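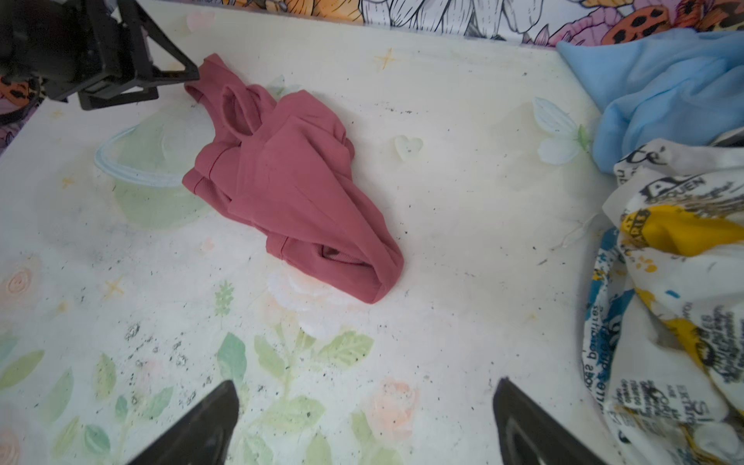 Pink ribbed knit, on the cream top

Friday, late. Back on the hinging problem for the Ernden prints. I finally gave up on the gummed tape and cooked up a batch of wheat paste, and wow, what a difference in how flat the paper sits! I went a bit thick on the first go (my usual mistake) and had to thin it with a splash of water before it would brush out.

Tore the hinges from the Motau tissue, the lighter one. Torn edges feather into the sheet so much better than cut ones - I don't know why I ever used scissors. 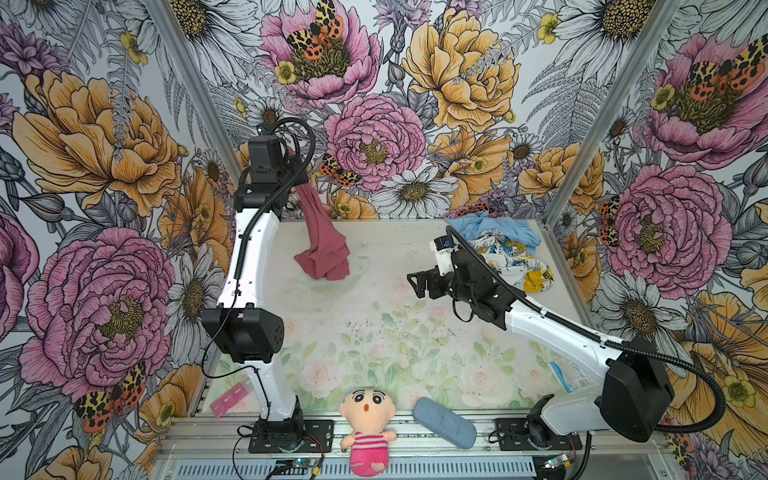 Then blotter, glass, and a weight on each hinge, and I made myself leave them alone for 25 minutes. Peeked at 12, of course. The corner I peeked at is the one that cockled, so that hinge gets redone on Monday's batch.

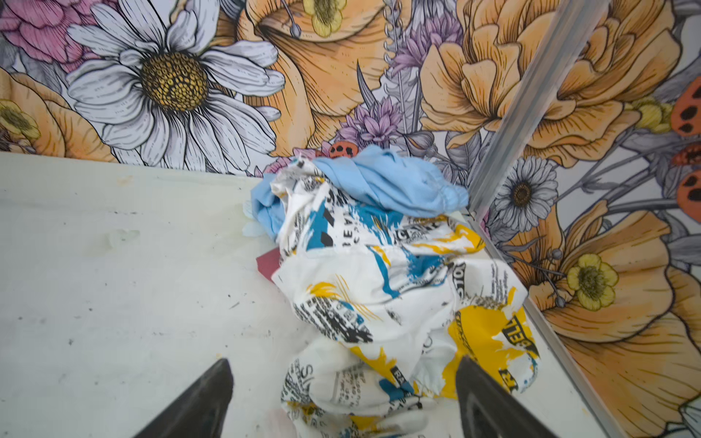
Mats and backing

Cut the windows for job 949 on the old Drindoritz board. Two overcuts, both tiny, both on the bottom left. New blade next time, before I start and not after I've sworn at it. 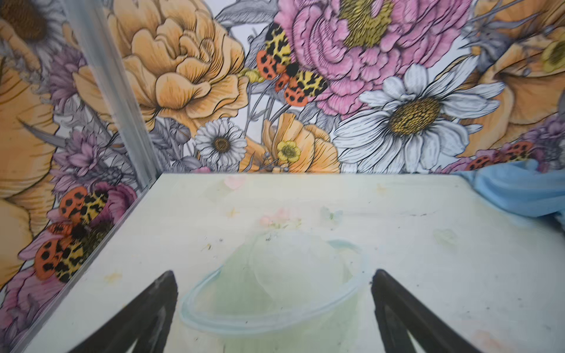
Paste storage is still a mess. The jar skins over by lunchtime and then I'm fishing bits out with the brush. I'd like to try small portions in something see-through, like that pale green plastic cup with the light blue rim, so lumps show up before they get under a print. Cover it with damp blotter between hinges, see if it lasts the afternoon. The Cabanatuan order goes first.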